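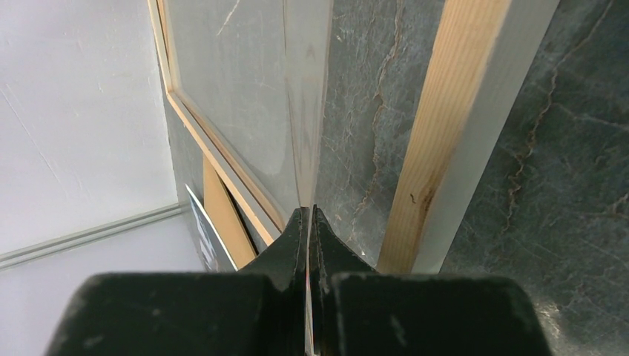

Boards and panels meeting in a tight corner

Corner joint (woodwork)

A corner joint is the place where two boards or panels meet at an angle, most often 90 degrees, and are held together by glue, nails, screws or the shape of the cut ends. Corner joints are found in boxes, drawers, cupboards, shelves and door frames.

Types

The butt joint is the simplest. The end of one board is set against the face of another and fixed in place. It is quick to make but weak on its own, as glue holds poorly on end grain. Screws, dowels or a block glued into the inside of the corner are often added.

In a mitre joint both ends are cut at the same angle, so that no end grain shows. It is common in picture frames and skirting. A small error in the cut leaves a gap on one side of the joint.

The rebate joint has a step cut along the edge of one board to take the other. It gives more surface for glue and helps to keep the parts in line during assembly.

Dovetail and box joints have cut fingers that lock together. They are stronger than the types above and take longer to make by hand. Dovetails are the usual choice for the fronts of good drawers, where the joint is pulled each time the drawer is opened.

Movement

Solid wood swells and shrinks across the grain as the air becomes damp or dry. A wide panel fixed firmly on all sides may split. For this reason many cupboards have panels that sit in a groove without glue — the frame carries the load and the panel is free to move. Plywood moves very little and can be glued along its full edge.

Checking for square

A corner is tested with a try square held against the inside faces. Larger boxes are checked by measuring both diagonals, which are equal when a four-sided frame with matching opposite sides is square. Adjustments are made before the glue sets.

See also: Dowel, Drawer, Plywood, Try square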